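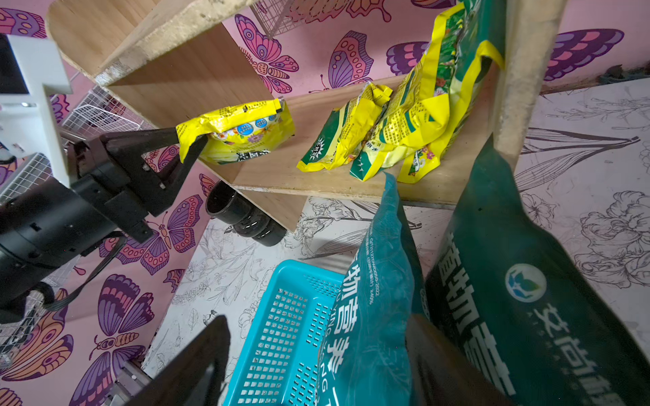
Dimham Slow Feed for Pots and Window Boxes

Granular plant food, resealable pouch. Feeds up to 9 weeks from one dose – geraniums, petunias, tomatoes, herbs, most things in a pot realy.

Item no. 223
In stock, ships from our Foner warehouse

How to use
One level scoop per medium pot. Scratch into the top inch of soil, water well. Window boxes, two scoops. Hanging baskets dry out fast so go easy, half a scoop and repeat later.
Seedlings – wait till they have four true leaves.
Not for orchids or cactus. We carry the Dultix liquid for those.

Storage
Cool dry shelf, top folded down tight. Keep away from kids and pets. Clumps can be broken up by hand, wear gloves, still fine to use.

Shipping
Orders over $100 ship free. Smaller orders flat rate at checkout. No deliveries to PO boxes, sorry. Opened pouches cant be returned.

Out of stock until January: the big refill tub, and the Wiegand hand spreader.

Questions on dosing or bulk orders, ask for Jolanta Sobczak at the order desk. Mornings are best.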